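Gurnstead Community Kitchen: August Walk-Through, Dining Room and Prep Areas

Checked by Grethe Fogh, with Ro-un Baek taking notes. Started at 7:40 a.m., before the breakfast crew.
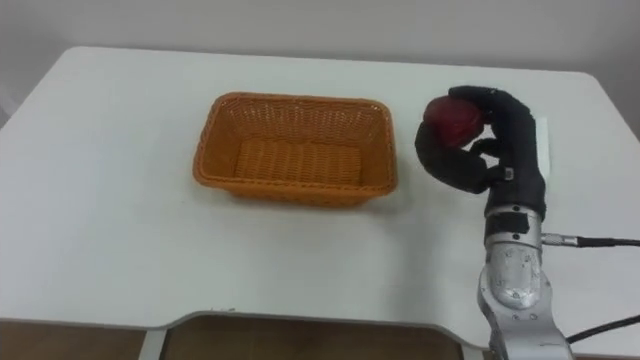 Woven basket on a white tabletop.

Marks used: OK, FIX (do it before the next shared meal), WATCH (look again next month).

DINING ROOM

Tables steady, no rocking when leaned on: OK
Every one of them! The new foot pads from Kragh have made a huge difference and I leaned hard.

Table corners and edges free of chips and splinters: OK

Bread baskets washed, dried and lined before use: WATCH
Washing is going great. Lining is hit and miss. Paper liners are on the second shelf by the tea towels, so please grab a stack when you set up. Any basket with a broken strand goes in the repair box and stays off the tables.

Chairs stacked no more than five high: FIX
Found a stack of seven by the coat rack. It leaned.

Walkways clear to both exits: OK
Lovely and wide now that the piano has moved. Stroller parking goes along the window side.

Floor mats flat, no curled corners: FIX
The mat at the garden door has a corner that catches a shoe. Catalina Palma has tape for tonight and is pricing a heavier mat.

Exit signs lit: OK

COLD STORAGE

Fridge at or below 40 F: OK
Both fridges passed, including the old Brimau that we all worry about. What a trooper. Keep writing the reading on the door sheet morning and evening, even if it's the same as last time.

Raw meat on the bottom shelf, in a tray: OK

Everything labeled with contents and date: FIX
Three tubs with no label at all. One was probably lentil soup. All three were thrown out. There is now a marker on a string on each fridge door (thank you, Da-eun!).

Door seals clean and closing all the way: WATCH
Left fridge needs a firm push. I shut a slip of paper in the door and it pulled out too easily near the bottom hinge.

Freezer free of heavy frost: OK

PREP AND COOKING

Handwashing sink stocked with soap and paper towels, nothing stored in the basin: OK
Best I've seen it.

Cutting boards sorted by color, deep grooves retired: FIX
The big green board is done. It gave us a lot of salads. A replacement is on the list.

Knives in the rack, none loose in drawers: OK

Sanitizer bucket mixed and tested with a strip: WATCH
The bucket read 100 ppm, well within what the label on our bottle asks for. The strips are nearly gone, though, and the spare tube expired in the spring. Cempaka Ngui will order more from Prikden along with the gloves.

Hot water at the handwashing sink: OK
105 F after a short run. It used to take forever to warm up, so the new valve is earning its keep.

Range hood filters clean: FIX
Sticky on the left side. Soak overnight and rinse well. If you've never done it, ask Ro-un, who has a very good method with the deep sink and a lot of baking soda.

Fire extinguisher on its hook, needle in the green, tag current: OK
Fire blanket within reach of the stove: OK

Oven mitts dry and without holes: FIX
Two pairs have worn through at the thumb. Please don't put these back "just for now."

FIRST AID AND PAPERWORK

First aid kit complete: WATCH
Burn gel is low. Blue bandages are plentiful, up to 27 in the box if you count the tiny ones.

Allergen sheet posted at the serving hatch: OK
I love the new large-print version. Two guests mentioned it to me last month without being asked. Update it whenever a recipe changes, even if the change is only a different brand of stock.

Emergency numbers by the phone: FIX
Still has the old plumber.

Incident book in place and signed: OK
One entry, a small steam burn at the dishwasher, written up clearly and followed up the same afternoon. Exactly how we want it done.

GENERAL COMMENTS

This place is in such good shape compared with the spring! The dining room took me half the time it used to, and most of the FIX items can be sorted out in a morning with a roll of tape and a trip to the hardware store. The ones I'd most like to see finished first are the garden door mat and the chair stacks, as both are on the route people take with full plates.

Da-eun Yang asked whether we should check the outdoor tables too. Yes please, starting next month. I'll add a section for them, with room for the umbrella stands and the hose.

Fixes can be initialed on the copy by the pantry door. Pens are in the jar.

G. Fogh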